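Pimia Tabletop Set: Frequently Asked Questions

What is in the set?
Simulated two-arm episodes of tabletop manipulation, collected for imitation learning. The current release holds 2722 episodes across 7 task families. All of them were rendered; there is no footage of physical hardware in this release.

How is an episode recorded?
An operator drives both arms by teleoperation from the Clindmont lab. Joint positions, gripper commands and camera images are logged on a common clock. The cabinet family uses a beige cabinet with a bar-handled drawer and an open compartment, placed on a wooden tabletop with a soft drink can and other objects.

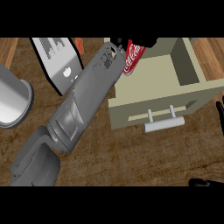
Logging starts when the operator presses the pedal and stops when they release it. Idle time at either end is trimmed by script, but pauses within an episode are kept.

Why are there black bands on the images?
The images are padded at top and bottom to fit the input shape used by our baseline. The loader can crop the padding if your model does not need it. Do not crop twice – the function does not check.

Are object poses randomized?
Yes. Position and heading are sampled at reset from the ranges in the task file. Distractor objects are sampled separately from the object being manipulated.

What happens if an object tips over?
Nothing is discarded on that basis alone. A can may be upright in one image and on its side in another, and both are valid training states. Success is judged only against the goal condition for the task, and the result is stored as a single flag per episode.

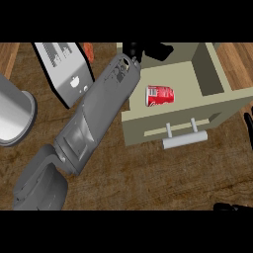
Render: Hina Jatoi / Pimia

Filter on the flag if you want successful episodes only. Keeping the failures is useful for training a success classifier, and Faisal Kazmi maintains a short script for that purpose.

Is the second arm always in use?
No. It may be only partly visible from a given camera. Its joint states are logged regardless, and the action vector keeps the same length for every task.

How many episodes do I need to train a policy?
For a single task family we suggest some 60 episodes as a first check of your pipeline, and 1000 for a mixed-task run.

Who do I contact about labelling errors?
Send the episode number and the task name to Fouzia Sethi. Corrections go into the next release, planned for October.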